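Home Projects People Archive Contact

2023-04-10, by Kyrylo Panasiuk

4 min read

When the right arm did not let go: a fault report from the laundry task

Our project for the Flindasberg course was to let a two-armed robot put clothes from a basket into a washing machine. I was responsible for the right gripper and its control program, which we call Zeris. This report is about one fault only, the late release. The gripper got the command to open, but the fingers stayed closed for up to two seconds, and in that time the arm was already allowed to move.

The working place is simple. The washing machine stands against the wall, the basket is on the floor before it, and there is one arm on each side. 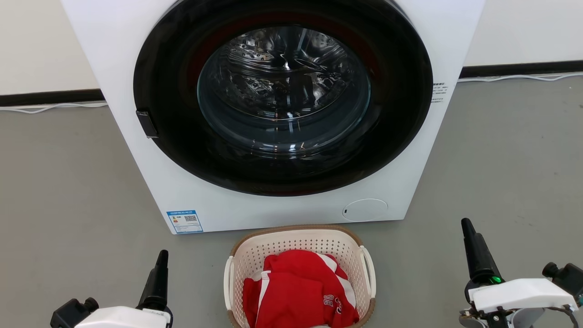 Heiðrún Hedegaard asked after reading my first draft why I call it a fault of the gripper, when the arm was the part which moved too early. She is right that both sides share the guilt. The arm program waited for a fixed time and did not ask the gripper if it was open.

I looked through the logs of 167 grasps made in April. In 99 of them the release was in time. In the others it was late, and 3 times the arm pulled so strongly that the force limit stopped everything. I first suspected the finger motor, so I exchanged it with a spare one from Ingvarsson. The delay stayed the same, and I lost some 2 days with this.

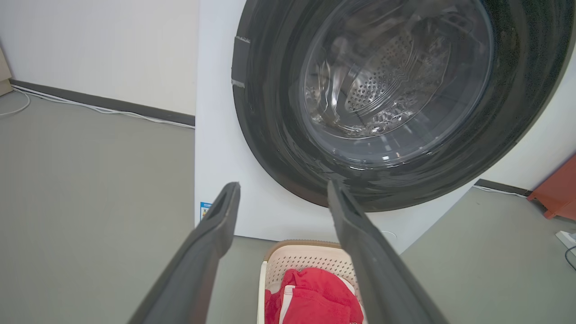
Could the delay hurt a person standing near? With the speed we use it is not likely, but a hand between the basket and the arm could be pressed, so we now keep everybody behind the line while the arms have power.

The real cause was in the message queue. Zeris sent the finger position so often that the open command had to wait behind old messages. When both arms worked above the basket, the queue became longer.
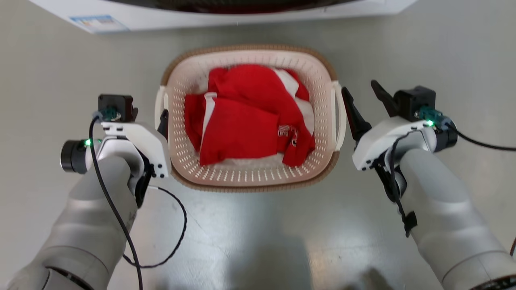
Fig. 3. Both grippers at the laundry basket.

I made two changes. The open command now goes before all other messages, and the arm may not lift until the gripper has reported its opening. 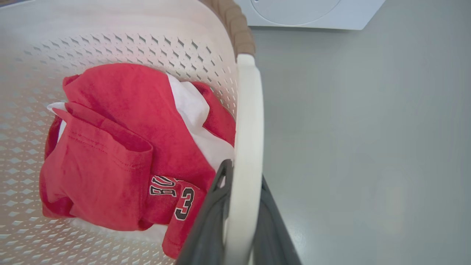
The second change gave me a new problem, because the sensor reports an open finger also when it is blocked by something hard. This matters most at the edge of the basket. With one finger inside the rim and the other outside, the plastic is between them, and a closing command would take the basket and not the cloth. I have added a check of the closing width, but it is tested only with our Plustico basket and I cannot say how it behaves with a softer one.

The remaining work is to repeat the full series with the left arm, which still uses the old queue. Until then it runs at half speed.

Previous Next Back to top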